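Mansilla 54 anti-fatigue mat for standing work

Zevow Store > Floor and Comfort > Standing mats

The Mansilla 54 is a mat for people who stand at a bench or a counter for many hours. It is 54 inches long and 32 inches wide, and it is sold in charcoal and in brown. We send it rolled, in a long box.

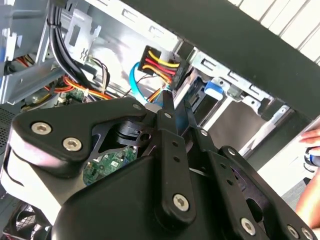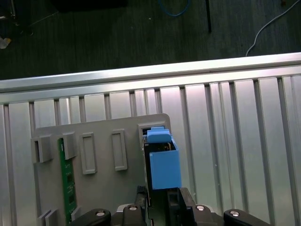 Rukent writes to us that after two months in a repair shop the mat has kept its shape, but the charcoal color shows white dust more than was expected, and brown would have been the better choice. We agree with this remark. If your work makes plaster or paper dust, please order the brown.

What the mat is made of

The top layer is a closed rubber skin with a fine grain. Inside there is one piece of foam, and this foam goes to the border without a seam. Many mats have two foams glued together, and with time the glue opens at the place where the heel turns. For the Mansilla we did not want any glue in the middle.

The four sides go down in a slope, so the foot does not catch when you step on from the side. A chair with wheels can pass over the slope, but please do not leave a chair standing on the mat overnight. The wheels will make marks, and the marks need some days to go away.

How soft is it?

This is the question we receive most. The mat is of medium firmness. In the first week some customers find it too hard, above all if they had a gel mat before. A very soft mat is pleasant for ten minutes, and then the ankle must work all the time to keep you straight. If you weigh very little, or if you stand in thin slippers, you can look at the Pliketti mat, which is softer and also a little cheaper.

Size and details

Length: 54 inches
Width: 32 inches
Colors: charcoal, brown
Border: sloped on four sides
Underside: small ribs, no suction cups
Tested for: 3000 hours of standing use in our own workshop

Where you can put it

It lies well on tile, wood, concrete and short carpet. On thick carpet it moves, and we do not recommend it there. On a waxed wood floor, lift the mat once a month and let the floor breathe. Do not use it outdoors -- the sun makes the skin dry.

Opening and cleaning

When you open the box, the ends will stand up. Roll the mat the other way for a minute, lay it flat and wait until the next morning. There is a smell of rubber at the beginning, it goes after some days with an open window.

For cleaning use warm water and dish soap. Oil should be wiped the same day. Please no bleach and no steam.

Delivery and returns

The first 1000 pieces of the brown color were sold out in April, and the new ones are now in stock. Orders that arrive before 2 p.m. leave the same working day. You can return the mat also after you have stood on it, but it must be clean and rolled with the skin to the outside -- otherwise it does not fit in the box.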